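Séance 2 : le coût carbone dans l'assiette

L'étude Mathur, souvent citée en marketing alimentaire, prétend que le « local » réduit toujours l'empreinte d'un repas. Échantillon : 60 ménages de Fuvalville, tous volontaires. On se méfiera.

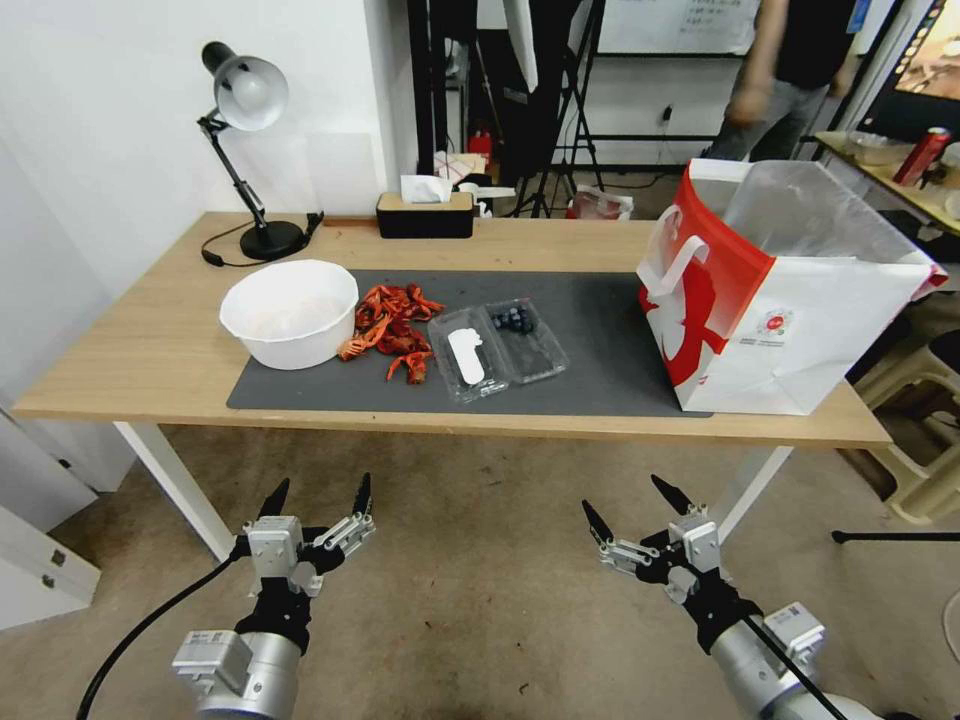

La distance parcourue pèse souvent moins que le mode de production. Snorradóttir le rappelle, Paewai le conteste, sans données très convaincantes. Prenez des écrevisses en tas et quelques myrtilles dans leur barquette transparente : à l'œil, rien ne permet de dire d'où elles viennent.

À lire : Paewai, chap. 2.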